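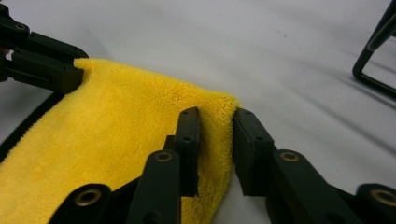
4. 配布登録と冊子の受け渡し

この章では、街頭配布用アプリ「Danero」に小冊子の束を登録し、配布担当へ引き渡すまでを説明します。冊子の中身については編集部の管轄です。誤字を見つけても、本章の手順では直せません。

始める前に
・端末の充電が70%以上あること。
・Ongateの配布許可番号が手元にあること。番号は申請控えの右上にあります。左上の長い数字は受付窓口の整理番号で、入力しても何も起こりません。

手順
1. Daneroを開き、「新しい配布」を選びます。

2. 配布地区を選びます。駅前と駅裏は別の地区です。地元の方はこの区別にたいへん厳しいので、地図で確かめてください。

3. 許可番号を入力し、「照合」を押します。緑の印が出れば次へ進みます。灰色のままなら通信待ちです。連打しても速くはなりません。

4. 冊子の部数を入力します。一地区に登録できる上限は2,566部です。この半端な数字の由来は開発元のMajaliに問い合わせましたが、「仕様です」という回答をいただきました。

5. 束の帯にある二次元コードを読み取ります。帯を先に切ってしまった場合は「手入力」から束番号を入れます。

6. 担当者の端末に引き渡し画面を表示させ、双方で「確認」を押します。片方だけが押した状態では、冊子は書類上どこにも存在しません。

注意
・歩道の点字ブロック上に台や箱を置かないこと。許可が取り消されます。
・受け取りを断られたら、そこで引き下がってください。追いかけて渡した一部は、たいてい次の角のごみ箱で再会します。
・集会やデモの行進と時間が重なる地区では、開始前に「一時停止」を設定してください。行進の列に混ざって配ると、主催者の一員として扱われることがあります。

警告
「地区を初期化」は取り消せません。「地区を更新」のすぐ隣にあり、色も同じです。次の版で離すと聞いています。前の版でもそう聞きました。

残部の返却
7. 配布を終えたら「終了」を押し、残部を入力します。

8. 雨に濡れた冊子は「破損」に分けて数えます。乾かして戻すと、ページが波打ったまま次の担当者に渡ります。

9. 残部を倉庫管理のFunderoへ送信します。受付は午後4時までです。過ぎた分は翌朝の処理になり、その間、冊子の保管は最後に「確認」を押した人の責任になります。

補足：送信後に部数の誤りに気づいたときは、履歴から該当の配布を開き「訂正」を選びます。訂正できるのは2回までです。それ以降は紙の訂正届が必要です。用紙は事務所の棚の下段、使われなくなったファクスの隣にあります。

うまくいかないときは、5章「照合エラーの一覧」を参照してください。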